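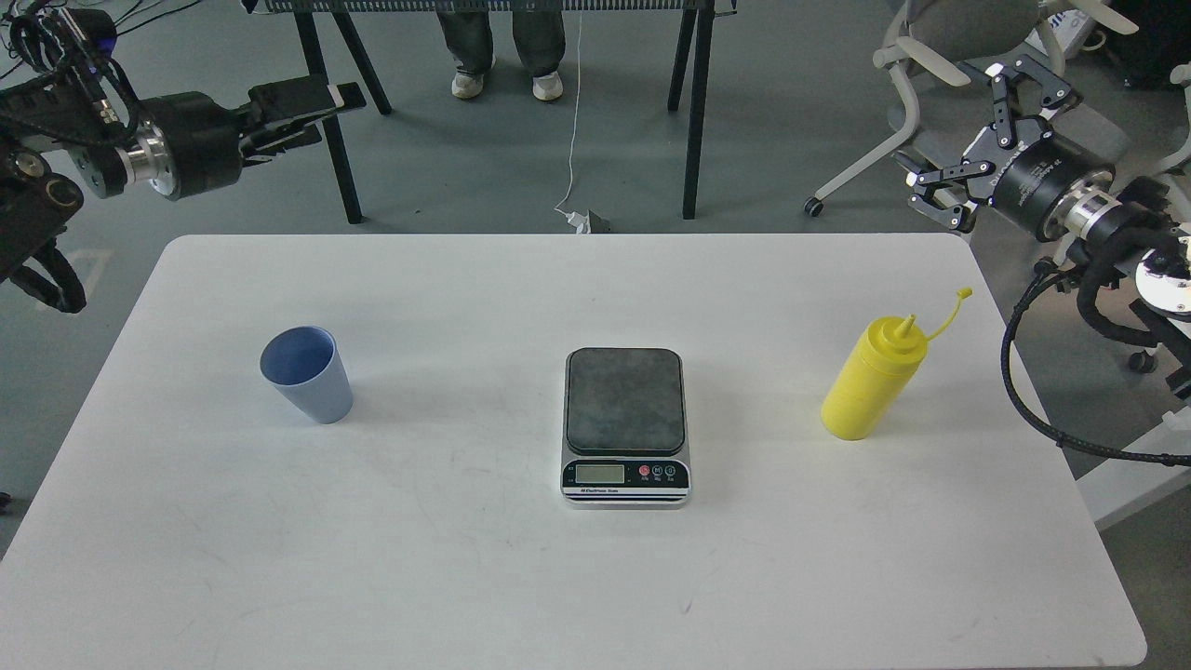 Fig. 4-1. Cup, kitchen scale and squeeze bottle on the table.

4. Feeding the plants with the Rekolum balcony watering set

This section is for users who have already mounted the tank and laid the drip line (section 3). If the drip line is not yet laid, please do this first. Feeding through an unfinished line leaves marks on the floor which are difficult to remove.

The feed is sold as a powder in paper sacks. It is mixed in a small cup with water and then goes into the tank through the filling neck. Do not put dry powder into the tank. It sinks to the bottom, becomes hard there and closes the outlet filter.

4.1 What you need

One plastic cup which is not used for drinking
A kitchen scale with a zero function, showing single grams
A squeeze bottle filled with clean water
The feed powder and the spoon from the sack
A cloth

Any kitchen scale is suitable if it can carry the full cup. The scale is not part of the set.

4.2 Weighing the powder

1. Put the scale on a flat and steady table. On a balcony table with slats the reading can move by itself; in this case work indoors.
2. Switch the scale on and wait until the display is at rest.
3. Place the empty cup in the middle of the platform and set the scale to zero.
4. Add the powder with the spoon, slowly. For a full tank you need 10 grams. For a half tank you need 5 grams.
5. Take the cup off the scale and close the sack immediately. Press the air out of it before you fold the top.

Note: If you took too much powder, return it to the sack only if it is completely dry. Otherwise use it for the garden.

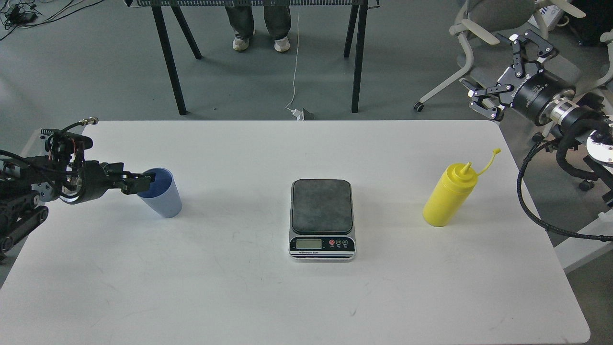
Fig. 4-2. Cup held at the rim, beside the scale.

4.3 Mixing

1. Add water to the powder from the squeeze bottle, a little at first, and stir it to a smooth paste.
2. Fill the cup with more water to the half and stir again. There should be no lumps on the bottom. Lumps are best pressed against the side with the back of the spoon.
3. Let the mixture stand for four minutes. A light foam can come up. It is harmless and goes away in the tank.

CAUTION: Use only cold or lukewarm water. Hot water changes the feed and gives a strong smell.

CAUTION: Keep powder and mixture away from children and animals. If it comes into the eyes, rinse with plenty of clean water and ask a doctor.

4.4 Filling the tank

1. Turn the main tap of the drip line to CLOSED.
2. Unscrew the lid of the tank and take out the leaf sieve.
3. Fill the tank with water up to the lower mark.
4. Pour in the mixture. Rinse the cup one time with clean water and pour this also into the tank.
5. Fill up with water to the upper mark, put back the sieve and screw on the lid by hand. Do not use pliers.
6. Open the main tap and look at the drippers, one after the other. The first drops can need some time if the line was empty.

If a dripper stays dry, unscrew it, blow through it from the thin side and screw it on again. If two neighbouring drippers stay dry, the line between them is usually bent. See section 6.

4.5 How often

From June, when most balcony plants are in full growth, feed with every second filling of the tank. In the cool months give plain water. Herbs for the kitchen need less than flowers, and for them every fourth filling is sufficient. Young plants directly from the shop should receive no feed until they show new leaves, as the shop soil already contains enough.

White crust on the pots means too much feed. Fill the tank with plain water for the next two times and the crust will not grow further. It can be brushed off when it is dry.

4.6 Cleaning after use

Wash the cup and the spoon under running water and dry them with the cloth. Wipe the platform of the scale with a damp cloth, but never hold the scale under the tap. Empty the squeeze bottle if you will not use it in the next days, and store it open.

The leaf sieve should be rinsed whenever you fill the tank. The outlet filter is to be cleaned at the end of the season, as described in section 7.

Users of the older Brondlow tank: your filling neck is narrower and has no sieve. Pour the mixture through a small funnel and a piece of fine cloth. The quantities of powder are the same. The Crabtree wall tank must not be used with feed, because its outlet filter cannot be removed for cleaning.

Spare sieves and drippers can be ordered from the Wollgate parts counter. Please write the number from the underside of the tank on your order.

Text of this section last changed: Dec 30, 2022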